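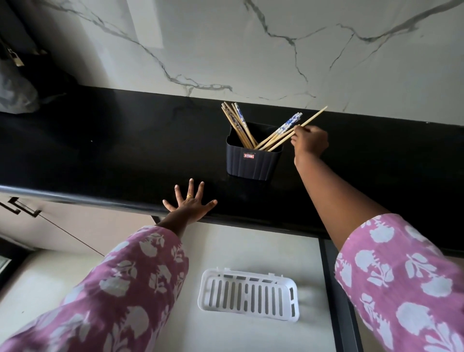 Handout for week 5: Who pays for the band?

Welcome back, everyone, and thank you for the lively discussion last time (I did read all the slips you left me, even the long ones!). This week we move from college choirs to college bands, and to the awkward moment when a small college is offered money by somebody half its former students can't stand.

Our main case is Bouzid College, with 335 students and a marching band that had been invited to play at a governor's swearing-in. The trip would cost more than the music department had for the whole year, and then a well-known radio host offered to pay for the lot on air. Please read Lilla Szekeres's chapter first, as she is very good on how the former students' association split, and how politely the letters began before they became rather less polite.

While you read, keep a pencil handy and look out for who is speaking for the college in each quotation. The president, the bandmaster and the players all say "we", and they don't all mean the same people by it. I missed this completely the first time I taught the chapter.

Terms to know: earmarked gift, matching gift, naming right, honorary invitation.

For the seminar, bring a page (600 words at most, please, I beg you) on whether accepting an invitation to perform is the same as backing the host. Shaimaa Bennani will take the second group in the Wimum Room, and her piece on the Flurkaler parade is worth a look if you have time. Copies are on the short loan shelf, two hours at a go.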